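Ticket: Roadside screens at Grerengate not taking the new schedule
Status: Resolved, monitoring
Opened: 01/02/2024
Reported by: Henryk Kalinowski, network operations
Assigned to: Stanisława Gajewski, playout support
Product: Irano player, Kushnir scheduler

Initial report

Two of the 13 screens in the Grerengate group are still running last week's loop. The other screens picked up the new schedule at the overnight push. Kushnir shows all of them as "Delivered". Proof-of-play for the two bad screens lists the old creative IDs, so this is not a reporting error. The Iden campaign was due to start this morning and has zero plays on both faces.

Both players answer to ping. Remote desktop works. Panels are lit, brightness sensor readings are normal, door alarms are clear. I restarted the player service on one of them (northbound face) and it came back with the same old loop.

Please treat as high. The campaign is sold on share of voice across the full group and we will owe make-good plays for every hour it stays down.

HK

Update 1, SG

Pulled logs from both players. The schedule file arrived on time and the checksum matches the server copy. The player then starts the content check and stops at item 246 in the manifest:

content check: item 246 hash mismatch, retry
content check: item 246 hash mismatch, retry
content check: failed, keeping active schedule

Keeping the active schedule is the intended behavior when a manifest does not pass. "Delivered" in Kushnir only means the manifest file landed. It does not mean the player accepted it. The field to look at is "Active revision", hidden by default in the group view. Henryk, you can turn it on under column settings.

Item 246 is the 12-second Iden spot. Checking why the other players accepted it.

Update 2, SG

The spot was uploaded twice. The first upload was replaced a few minutes later with a corrected end card under the same file name. The two failing players had already cached the first version, because they are set to prefetch on upload. The rest of the group prefetches at the nightly window and only ever saw the second version.

The player should discard the cached file on a mismatch and download again. It does retry, but it is rechecking the cached copy and not requesting a new one. Confirmed on the bench player with the same firmware.

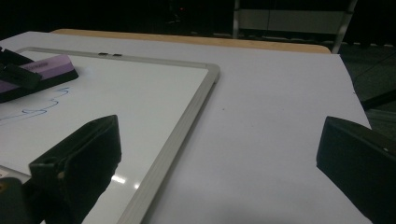
White table with whiteboard and eraser.

Steps used to reproduce:

1. Set prefetch to "On upload".
2. Upload a spot and wait for the cache to fill.
3. Replace the spot, same file name, same duration.
4. Push a schedule containing the spot.

Fails every time on the current firmware. With prefetch set to "Nightly" it passes.

Update 3, HK

Can you clear the cache remotely or do I need to send someone out? The southbound cabinet needs a lane closure and I can't get one before next week.

Update 4, SG

No site visit needed. Done remotely on both players:

1. Stopped the player service.
2. Deleted the cached copy of item 246 only – left the rest in place to keep the download small on the cellular link.
3. Changed prefetch to "Nightly".
4. Started the service and pushed the schedule again.

Both now report the current active revision. Restarting the service alone does not help, as you found, since the cache is kept across restarts.

Update 5, HK

Confirmed on the site cameras. Iden is in the loop on both faces. First plays are showing in proof-of-play. I have asked scheduling for the lost play count so we can set up the make-goods.

Resolution

Cause: stale cached creative after a same-name replacement, on players with prefetch set to "On upload".
Workaround: use a new file name when replacing a spot, or keep prefetch on "Nightly".
Fix: defect logged against the Irano player, targeted for the May firmware.

Open item: audit prefetch settings on the remaining groups – SG.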